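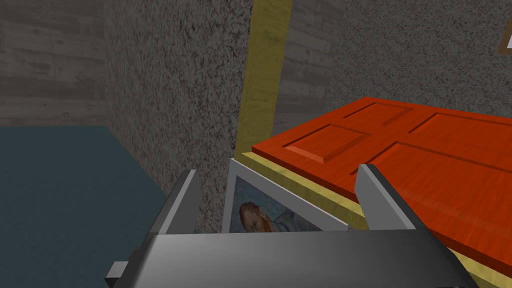
Project Report: Balancing the Second Boss in Trukano
10/12/2024

So my project this semester was a turn-based RPG called Trukano, and most of this report is about one fight, because that fight ate my whole September. The boss is Hustis, a swamp knight you meet at the bottom of the Tekby Well. He's weak to fire and he hits like a truck.

My first version had 1,605 HP and healed himself every other turn. I thought that was fine (I wrote him, so of course I knew what to do!). Then I had 10 classmates play it and only 2 of them won. Most ran out of magic points way before he got low, and a couple just closed the game.

I cut him down to 772 HP and took out the healing, but then he was kind of a pushover if you had the fire spell. What I ended up adding was a charge turn. He raises his shield, the text box warns you, and if you don't guard on the next turn you lose most of your party. People seemed to like that a lot more, even when they lost.

Stuff I didn't get to: the poison status still stacks when it shouldn't, and the save point outside the well sometimes puts you back on the wrong side of the door. I also want to redo his battle music, it loops way too soon.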